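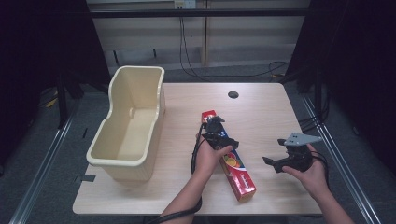

Cream open-front bin and the long red carton, on the work table.

I have been putting off a post on bins because it is a dull subject, but I have now repacked the dry goods shelf three times since October and the notes are worth keeping in one place.

The problem is long cartons. Most of what goes on the shelf is close enough to a cube that it doesn't matter what it sits in. Tea, rice, baking powder, cans. The long ones (foil, wrap, bars sold in sleeves, the red carton with the fruit printed on it) have one dimension that is four or five times the others, and every storage product I have tried was designed by someone who did not own any.

Background on the shelf. It is a Carrilho steel unit, five levels, bought secondhand from an office clearance in Veravport. Usable depth is 18 inches between the rear lip and the front edge. The shelves adjust in one-inch steps. Rated load per level is 60 pounds according to the label, which I have never come close to. The back is open, so anything pushed too far ends up resting against the wall, and round things go over the lip and down.

First layout: no bins. Long cartons lay flat in a stack, parallel to the front edge. This uses the width of the shelf well and is easy to load. It is bad for retrieval. Whatever you want is second from the bottom, and pulling it out drags the one above it forward until it tips. Carton ends also get crushed where they meet the upright. I ran it this way for about two months.

Second layout: Markik file boxes, the tall kind, with cartons standing on end. Retrieval is good. You can read the end flaps from above if the shelf is low enough. But the boxes are tall on all four sides, so to get a short item out of the bottom you have to take the whole box down, and the clearance to the next level had to go up by five inches. That cost me a level. The unit went from five shelves to four and the cans had to move to the floor of the closet. I do not consider that a solution.

Third layout, current: open-front bins. The cream one in the photo is the type. The ends are tall and rounded and the front section is lowered, so the rim dips in the middle like a saddle. The rim is rolled over, and there is light vertical ribbing low on the outside. There is also a small molded tab on the inside of the back wall. I assume it is for a divider or a label holder. Mine came with neither, and the seller's listing didn't mention one.

The dip does two things. You can see what is in the bin without moving it, and you can reach over the front with the bin still in place, so the clearance above only has to fit a hand. I was able to put the fifth shelf back. Clearance on the two bin levels is now nine inches and that is enough.

A carton as long as the red one does not go into the bin lengthwise. It goes in at a slant, one end down in a corner and the other resting on the rim. Two can share a bin like this if they slant the same way. Three is too many, as the third one rides on top and slides out over the low front when the bin is pulled.

Orientation notes, mostly for me:

Low end of the carton goes to the back corner. With the low end in front, the weight sits under the dip and the bin wants to nose down when you pull it past the shelf edge.

Printed long side faces out. The lettering runs along the side of most long cartons and the end flaps are usually blank or have only a code.

Opened cartons go on the left, unopened on the right. Small packets fill the triangle left under the slant. That space is otherwise wasted and packets don't mind being wedged.

On volume. I worked out the figures for one shelf level, with cartons, before and after. Flat stacking held 3495 cubic inches of actual goods. The bins hold 2540 on the same level. So the bins cost a bit over a quarter of the capacity, nearly all of it lost to the rounded ends and the air above the dip. If you are short of shelf and never need to find anything, stack flat.

I was prepared to accept that loss because the level was never full to begin with. The limit on my shelf has always been access. Your numbers will differ with carton size — mine are heavy on long formats because I buy those when they are marked down.

Cleaning: the ribbing collects flour. A dry brush gets it out, a damp cloth turns it to paste. The rolled rim is open on its underside and crumbs get in there too, so turn the bin over and tap it.

Labels: I tried paper tape on the lowered front. It lifted at the corners inside a week. I moved it to the flat of the shelf edge below each bin and it has stayed put. This also means the bins are interchangeable, and I can swap one out for washing without relabeling.

I have four bins now and want two more. Forkness had them in cream and a gray, but the last time I looked the gray was a slightly different mold with a straight front, so check the shape before ordering by color. The straight one is the Markik problem again at a smaller size.

Still open: the foil. The catering-size roll is longer than anything else here and at a slant it sticks out past the shelf edge. For now it lies flat on the top level, behind the cereal.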